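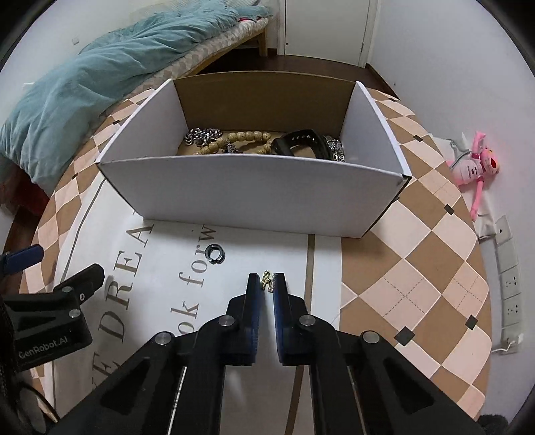 # Hondia hand-held gripper – what you get and how we use it

I've been recording with the Hondia for a couple of months now, and it's the one I grab first when a job involves small, fiddly things. You hold it, you do the task the way you'd like the robot to do it, and every run gets saved as one example for training. No arm to bolt down, no lab booking, and you can set up on whatever table you've got.

**In the kit**

- gripper with two padded parallel fingers
- wrist strap
- 2 spare sets of finger pads
- charging lead and a soft case
- one year of the Orkov recording app

## Small parts

Jewellery was my big test. Clasps, rings, beads, chain bracelets – they roll, they tangle, and a lot of them are shiny enough to confuse a model that's only ever seen mugs and blocks. My last set, Raju, is all sorting and boxing pieces like that, and it came to 2,744 runs. I'd planned on 2,000 but got a bit carried away!

A few things I do now that I didn't at the start:

- Come in from above and stop for a beat before closing the fingers. The model seems to learn the approach better when there's a clear pause.
- Put the pieces down somewhere new each run. If everything starts in the same spot you're only teaching it that spot.
- Leave the patterned tablecloth on. I used to clear everything back to plain white and the results fell over as soon as we tried another room.
- Keep your fumbles, but tag them. Orkov has a "retry" label for when you drop something and go back for it.

## Battery and storage

I get 9 hours out of a charge with breaks, fewer if I leave the preview running on my phone. Files copy over by cable or wifi (cable, please, if you value your evening).

## What it's not great at

Very thin chain lying flat is hard work, and I still miss more than I'd like. Heavy stuff is out too. For bottles and pans, have a look at the Flumer, with its wider fingers and a stiffer handle.

Spare pads are sold in pairs and they're the same colour as the originals. Orders placed by Friday go out the following week.

Page updated 12/06/2024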